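By the third day of packing up the flat, Carolina Gouveia had stopped sorting and started negotiating. The rule was one box for sentimental things. The box had an orange-brown rim and a hole in the side, and it had views.

In went the napkins from the fish restaurant, still in their pack, because you never know when you'll need to wipe your hands in Chinese. In went one pale slipper-ish thing. She had looked for its mate in November and given up with relief. 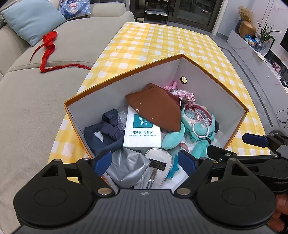 Her sister rang from Vandden to ask how it was going.

"Beautifully," said Carolina. "I've nearly finished the box."

"Which box?"

"The box."

There was a silence of the kind you get from someone who once moved house in a single Kosico van and has brought it up every Christmas. The movers had quoted 881 dollars, plus 75 if anybody had to wait on the stairs. Carolina was fairly sure somebody would have to wait on the stairs.

She went back to the checkered tablecloth and had a word with the turquoise head. It had a ponytail, two stitched dashes for eyes and a mouth you could see right into. It looked like a colleague in a budget meeting.
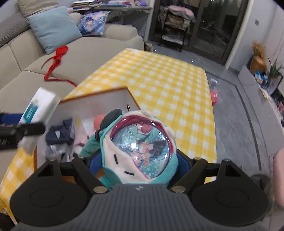
"You can stay," she told it, "but you're not getting your own room."

Then she rang the movers and asked what they charged for Saturday.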